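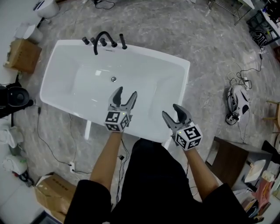 White tub with black deck-mounted taps, display floor

Freestanding tub, deck-mounted black mixer: cleaning and sealing

stirka_mk2
We have taken on a display floor with a freestanding tub. The spout, the handles and the hand shower all come up through the far rim. Two queries. What do people use on matt black that does not leave it patchy? And is it normal for a tub of this type to stand on legs with a gap beneath? I need to get a mop under the near side.

wurkow652
Legs are normal. Adjustable feet let you level the tub before the waste is connected. Flat mop, 40 cm head, handle laid nearly horizontal. On the black finish use pH neutral soap and water, then a microfibre cloth. No descaler.

limescale_len
Disagree on descaler. Zestbridge at 7 per cent, left for under a minute and rinsed off, has never marked any of mine. Soap will not shift scale in a hard water area.

wurkow652
It depends on whether the black is a coating or paint. Paint will go grey at the edges. Test on the underside of the spout first.

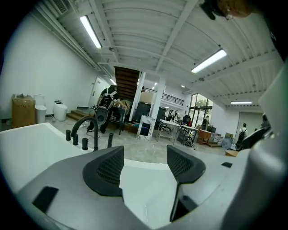

Sealing matters more than the cleaner. Each fitting through the rim is a separate hole with its own washer, and water sits in the joint after every wipe. On this one the knobs stand close together beside a gooseneck spout, so a cloth will not pass between them cleanly. Use a 15 mm soft brush, then blot. I would do the toilets along the left wall in the same round, with separate cloths.
Dương

limescale_len
A brush pushes water into the joint. Blot only.

Dương
Only if the washer has perished, in which case it leaks anyway.

stirka_mk2
Thanks. Soap on the black for now, descaler test under the spout in March. Will try the brush on one knob and report back on the washer.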